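3.2 Play materials and settings

Observations took place in July at two nurseries, Delside and Sikadden, in rooms the children already used each day. Each session lasted 12 minutes. Staff stayed nearby but were asked not to suggest what to build. 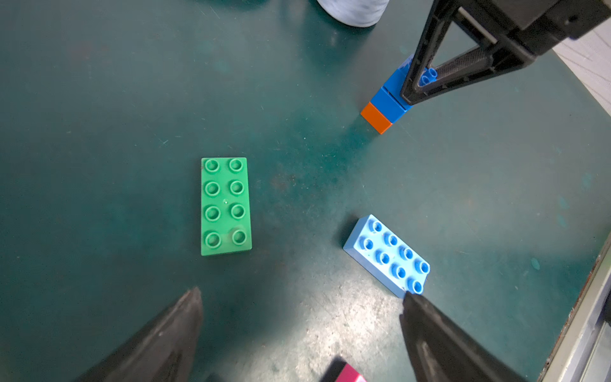
Figure 2. Large toy construction bricks on a tabletop.

Sharing was coded whenever a child passed a piece to another child without being asked. Taking a piece from a shared pile did not count -- this follows the rule used in the Zawadzka study. In total, 620 events were coded.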